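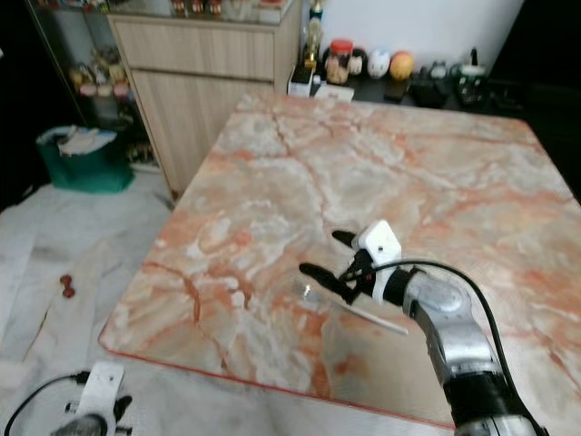

La aplicación que quería ser la última

Cuando Plalitow llegó a los teléfonos de mi familia, en febrero, traía una promesa modesta: acabar con todas las demás aplicaciones de mensajes. Un mes después tengo las mismas de siempre y una más.

La idea de la casa que la publica, Westotmont, se entiende en una frase. Uno conecta sus cuentas, y las conversaciones caen en una sola bandeja, ordenadas por persona. Mi prima, que escribe por tres sitios distintos según el humor que tenga, pasa a ser por fin una sola prima. El correo convive con los audios y los audios con los SMS del dentista, que sigue fiel al SMS como otros al fax.

La instalación pide paciencia. Hay 22 permisos que conceder, uno por pantalla, y todos con un dibujito de un buzón sonriente. El buzón quiere el micrófono, los contactos, la ubicación y, hacia el final, cuando ya se acepta cualquier cosa, el calendario. Dije que sí a todo menos al calendario. Desde entonces el buzón me lo vuelve a preguntar cada mañana, con la misma sonrisa.

Luego viene el recuento. Plalitow me informó de que tenía 82 conversaciones abiertas y 64 mensajes sin contestar, el más antiguo de una vecina que me ofrecía limones. Contesté. Los limones, me dijo, eran de otra temporada.

Lo mejor es el buscador. Encuentra una dirección enviada hace dos veranos aunque uno solo recuerde que había una farmacia al lado, y lo hace sin obligar a adivinar por qué aplicación llegó. También funciona bien el modo nocturno, que retiene los avisos hasta la hora del desayuno y los suelta entonces todos juntos, como quien abre la puerta de un gallinero.

Lo peor son los grupos. La versión gratuita admite hasta cinco, y mi familia sola ya tiene cuatro: el general, el general sin mi tío, el de los cumpleaños y uno llamado «Prueba» que es donde se decide todo. Para añadir el del trabajo y el del edificio hay que pagar, o bien abandonar alguno, y abandonar un grupo familiar es un trámite más largo que cualquier suscripción.

Probé también Grasso, que va por el camino contrario. Solo texto, sin fotos, sin reacciones, sin doble marca de lectura. Es rápida y gasta muy poca batería. El inconveniente es que hay que convencer a alguien para que se la instale. Yo convencí a mi hermana, que me escribió «hola» y a los dos minutos me mandó por la aplicación de siempre una foto de su cena.

Queda Skirkisside, pensada para empresas, donde los mensajes caducan si nadie los abre en una semana. En mi oficina la idea gustó muchísimo, sobre todo a los que no contestan.

¿Compensa Plalitow? A quien tenga la vida repartida entre muchas bandejas le ahorrará un rato al día, siempre que no le moleste pagar por los grupos. Yo la conservo en la primera pantalla, por el buscador. Las otras las tengo en una carpeta — la segunda a la izquierda — que abro bastante más de lo que había previsto.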